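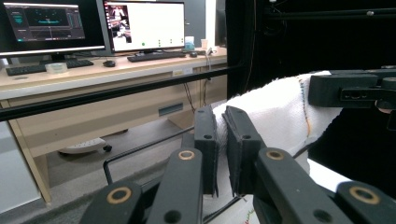
Tuesday, February 22, 2022

I swam across the deep part today. I want to write this first, before the rest, so that when I read this notebook again in some years I find it quickly. I swam from the wall to the other wall, in the deep end, and I did not hold the rope.

Now I can write the day in the correct order.

I woke before the alarm and it was still dark. The snow from Sunday had become gray and hard along the sidewalk, and the bus was late. I take the 553 from the corner of Zurkasska, by the bakery. The driver was the one with the radio. He plays it quietly, some kind of talk program, and he answers it. This morning he did not agree with a man who said the winter would be finished early. I also do not agree. My boots are still wet from the weekend, and I put newspaper in them each night as my mother did.

I have noticed that my fear starts on the bus. It does not start at the pool. At the pool there are things to do: the locker, the shower, the cap which does not want to go on my head. On the bus there is only sitting, and the bag on my knees. In the first weeks I read the news on my telephone in order not to think, but this was worse. Now I look out of the window and say the names of the stops to myself. After the hospital there is the furniture store, then the long wall of the cemetery, then Prokora.

I should explain Prokora, even if this is only for me. It is an old pool and I think it was built for a factory. The tiles are green on one side and a different green on the other side, from when they repaired it. The water smells very strong. When I come to work afterwards the smell is still on my hands, under the soap, and I have begun to like it.

I am fifty-one years old. Where I grew up there was a lake, and every child in the village could swim except me and one girl whose family was religious in a severe way. I had bad ears. Each summer I had an infection and the doctor told my mother to keep me out of the water, so I sat on the dock with cotton in my ears and watched the shirts of the others. This was my task. I was the person who watches the shirts. Later the ears became healthy, but by then I was thirteen and at thirteen one can't begin to learn a thing that the small children know. Then I was thirty and it was the same. I have stood in many seas up to my waist. I have told people that I don't enjoy swimming, and said it so often that I believed it.

The class takes up to 8 people but in this month we have been fewer. There is a retired dentist, two sisters who come together and laugh when they are afraid, a young man who must pass a swimming test for his job on the ferries, and me. The ferry man is the best of us. He is also the most unhappy, I think, as he has a date in March and the rest of us have no date at all.

Our teacher is Vanderleia Falcão. She is small and she has a voice which can be heard in the street. When I came to the first lesson I told her, very politely, that I would prefer to learn the theory for some time. She said good, the theory is that you put your face in the water. Then she waited. She did not smile and she did not push me. I remember I looked at the clock above the door and decided I would stay standing until it said half past. It was a long time until half past, and she waited all of it with her arms folded, and spoke with the sisters about their coats.

I have thought much about the breathing. For others it is natural, I suppose, but for me it was like learning grammar. In my language the verb can wait until the end of the sentence if it wants, and in English it can't, and for a year I had to build each sentence in my head before I let it out. In the water I did the same. I thought: now the arm, now the head turns, now the mouth opens. By the time I had thought it, the mouth was already under. I swallowed so much of Prokora in January that I was not hungry for lunch.

What changed was a small instruction. Vanderleia told me to hum. She said to put the face in and hum, any song, and when the hum is finished, to turn. I felt ridiculous. But a person who hums is breathing out and does not need to think about it. I hum the song from the lake, the one the others used to sing on the dock in the evening. I have forgotten most of the words. Under the water there are no words, so this isn't a problem.

Today she put us in lane 2 from the shallow end as usual. We did the warming up with the boards. The dentist lost his board and it floated away under the rope, and he went after it, and only when he had it again did he see that he had been swimming. He was quite offended that we clapped.

Then she called me to the other end. She walked on the side and I walked too, with my feet cold on the tiles, past the number that says how deep it is. I have always looked away from that number. She told me to sit on the edge, then to lower myself and hold the wall. My feet went down and found nothing. I had imagined this moment for so many years that I was almost disappointed. It was the same water. It was a little colder around the ankles.

She said across, when you are ready. I said I was not ready. She said fine, and again she folded her arms.

I will be exact about what happened next. I did not become brave. My hands were tired from holding the wall, and I thought that I must either climb out or go, and the ladder was further away than I wanted. So I put my face in and hummed. At the second breath I got water in my nose. At the fourth I thought about my office keys, whether I had left them in the door. Then my fingers hit the other wall so hard that I have now a bruise on the middle one, and I like to look at it.
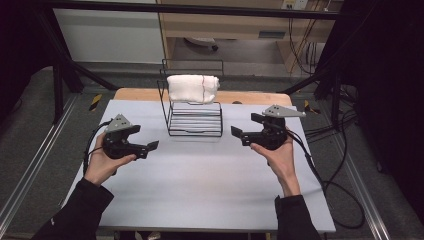 Margus Vasiliauskas

After the lesson I sat in the changing room for a long time with my towel over my head. The ferry man asked if I was ill. I said no, I was only drying. He gave me half of his banana, and we ate without talking, two grown men on a wooden bench. He told me that he can't sleep before the lessons. I told him about the names of the bus stops. He wrote it on his hand with a pen, which I found touching, though he comes by car.

I must buy a better towel. The one I have is from a hotel where I worked long ago, and it is thin in the middle like a slice of old cheese. I looked in the window of Tang on my way back, and they have thick ones, but I did not go in. My hair was still wet and the owner always wants to talk about my tomatoes. In summer I made the mistake of giving her some. Also I need proper goggles. Mine are Stotura, the cheap kind with the gray rubber, and the left side fills. The dentist says I should wet them before I put them on. One of the sisters says I should never wet them. I will try both.

I was late for work. I said it was the bus, and this was partly true. All morning I wanted to tell someone, but the talk was about the new printer, and then about the old printer, and there was no opening. A man of my age can't interrupt a conversation about a printer to say that he has swum across a pool. At lunch I went to the stairs and telephoned my sister. She was in her car. I told her and she did not speak for a moment, so I thought the connection was lost. Then she said, "But who is watching the shirts?"

I laughed so that a woman from accounting came to look.

My sister remembers things I thought only I remembered. She said that our mother used to stand at the kitchen window in the summer with her hand on the curtain, looking down to the dock to see that I stayed dry. I never knew this. From the dock you could see the house but the window was only a black square. I have been thinking about it the whole afternoon. I was angry with her for a part of my life, about the cotton, about the dock, and I didn't know that she stood there. I don't know what to do with it yet. I write it here so that it is somewhere.

In the evening I made soup with the last potatoes and washed my things. The trunks are hanging over the bath and the towel is on the radiator in the kitchen, and the whole apartment smells of Prokora. My neighbor's child is practicing the piano again. He has the same place where he stops each time, near the end of the first line, and goes back. Tonight he went past it once. I put down the spoon to hear. Then he stopped a little further on.

My shoulders hurt. I should do the stretching exercises from the paper, which is on the refrigerator under the magnet, and I have not done them even one time since she gave it to us. I will do them tomorrow before coffee.

Things for the next lesson: put oil on the zipper of the bag. Ask Vanderleia about turning the head to the left, I always turn to the right. Return the dentist's comb. Bring two bananas.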